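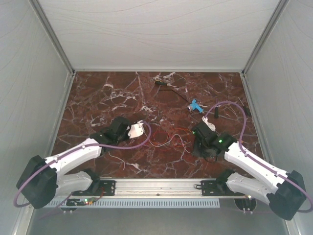 Dinesh Karunaratne 说,机器最让他不习惯的一点,是干活的时候没人可以聊天了。他以前对面坐着人,手里拧着螺丝,嘴里说着孩子和菜价,一个上午就过去了。现在对面是两条手臂,他跟它们讲话,它们也不搭理。

首页 > 日记 > 车间 > 2022年4月18日

他是中午在食堂跟我讲这番话的,我一边吃面一边点头,回到工位上又想了好久。我们 Landley 这边开始用双臂工作台,算起来也有些日子了,可我一直没有好好写过它,今天晚上不困,就多写几句吧。

先说台子。台面是深红褐色的大理石花纹,当初我还嫌它花哨,看久了倒也顺眼。两条手臂一左一右装在铝导轨的两头,紫色的粗线缆沿着前臂绕过去,我每次走过都忍不住看一眼线夹有没有松,这是老习惯了,以前管绕线机的时候落下的。现在让它们学的是理线,红橙色的细线软塌塌的,一圈压着一圈,人的手指一捻就分开,换成机器就得慢慢来。螺丝刀我们还是照样往台上放,拆拆装装总要用到。

Prosolow 那条线上个月并过来以后,排班表整个重写了一遍。原来理线组是10个人,现在有5个人留在组里,其余的去了检验和返修,Kadlec 那批订单一共3,000套,正好也缺检验的人手。话是这么说,换岗位毕竟不是换把椅子。坐了好些年的位置,灯怎么照、胳膊肘往哪儿搁,身体都记得,忽然叫你去看屏幕、填记录,心里总归空落落的。我自己刚转来调试的头几个星期,下班路上常常觉得这一天好像什么也没做,手上干干净净的,连个茧子都磨不出来。

不过好处也是真的。以前一到下午,我的右手腕就酸,晚上拧毛巾都使不上劲,现在好多了,上礼拜还给家里包了一回饺子,包得又快又漂亮!Dinesh 的颈椎也说轻松了些,只是他不肯在组长面前承认,怕人家拿去写进汇报里。他这个人嘴硬,可是下午我看见他蹲在导轨旁边,把抓取点一个一个挪给新来的同事看,讲得比培训手册细致多了,哪根线要先挑,哪根线一碰就弹,全是他那双手攒下来的学问。我当时就想,这些东西应该有人好好记下来,工时也该算给他才对。

下班前开了个短会,问八月 Laltholm 新厂那边谁愿意去带人。大家都低头看鞋。我也没举手,家里老人走不开,但心里是有一点动的,回来路上还查了查车票,229块,比我想的便宜。

明天早班,要先把右边那条手臂的零位再校一遍,记得带老花镜。还答应了 Dinesh 中午跟他坐一桌,他说要带他太太做的咖喱,我得想想拿什么回礼,冰箱里好像还有一罐腌萝卜。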